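Lemon slices, mugs and brown paper

I make lemon water most afternoons, and I have stopped doing it on the bare counter. I cover the big table with smooth brown paper, put the mug tree toward the back and keep the cutting board just below it. A roll of paper from Telach is 100 feet and I am still on the first one.

I cut thin slices and leave them on the board until the mug comes down off its peg. Two slices per mug is enough for me. The ends go in the compost. 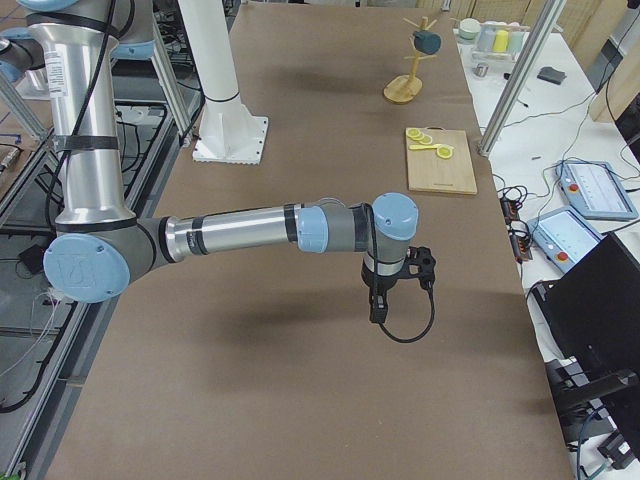
Marikar wrote in the comments to the last post that lemon should never sit on wood for long, and that a wipe with salt afterward takes care of the smell. I tried the salt. I use a spoonful, rub it in with the cut side of an end piece, and rinse. The board gets oil in April and again when it looks dry.

A mug tree saves me a shelf. I hang the mugs by the handle and leave one or two pegs free.

Plain gray is the other thing I like in a work area. It doesn't compete with the food, and crumbs show up on it right away.

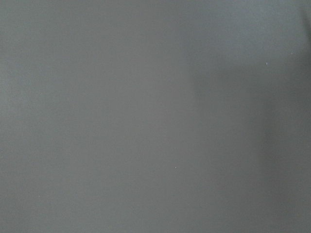
Last updated: 17/08/2023

Next I want to try the same setup with limes and a smaller board.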